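Burnden Household Advice Service
Kitchen Tips: Keeping Play Food Tidy

Families who keep toy produce in the kitchen are advised to give it a set place. A round, shallow plate with a raised rim will keep rounded items from rolling. 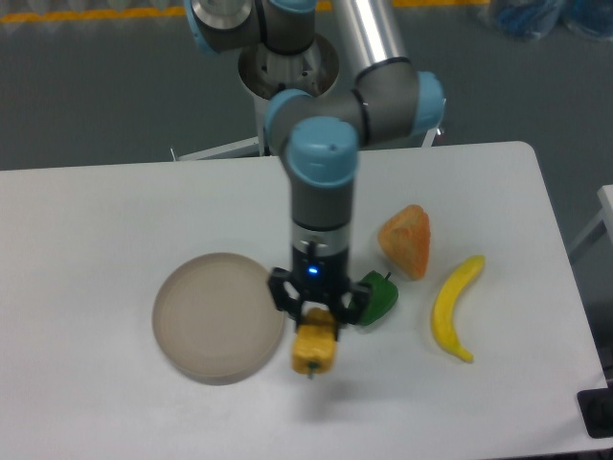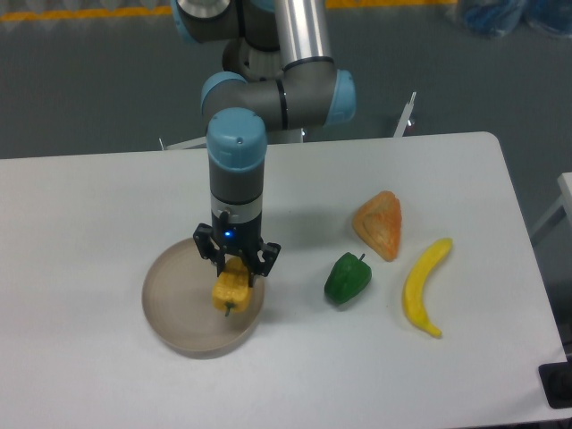
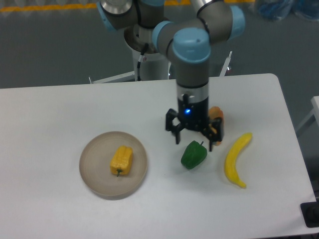
The yellow pepper and the beige plate.

Clearing the Table

Place the peppers on the plate first and lay the banana beside them. Allow 15 minutes before the evening meal. Play food should be stored apart from real fruit and wiped with a damp cloth every 2 weeks.

Page reviewed in May by Konrad Reisinger.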